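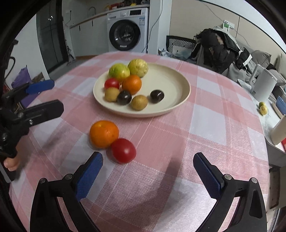
3.2 Arrangement of Mixed Fruit on a Shared Plate

Attila Pap
8 July

Figure 2. Mixed fruit on a shallow plate, with an orange and a tomato on the tablecloth.

The second part of the Trurton household study concerns how fruit of different kinds is grouped when it is served on one plate. Each arrangement was recorded on a round table, and items on the plate were coded separately from items on the cloth. The full set contains 1,675 arrangements from 13 households.

The plate in Figure 2 holds nine pieces. Two round yellow-green fruits stand at the back, with a small tomato and an orange in front of them. The dark plums and the brown, fuzzy fruits, coded as kiwi, share the front. One piece is mostly hidden behind the tomato and the orange. It was entered as "fruit, kind not determined" and was left out of the color analysis. Much of the right half of the plate is empty.

We call an arrangement one-sided when most of its pieces lie in one half of the plate. Figure 2 meets this rule. The rule takes no account of size, so a plum and an orange carry equal weight. An earlier version, proposed by Bakos, weighted each piece by its visible area, but partly hidden fruit made the scores unstable and the weights were dropped in November.

Tomatoes were kept in the sample and treated as fruit throughout. Loose pieces were assigned to a plate only if they lay closer to it than to any other dish. The orange and tomato on the checkered cloth touch each other and were therefore coded as a single loose group of two. Spacing between groups is treated in Section 3.3.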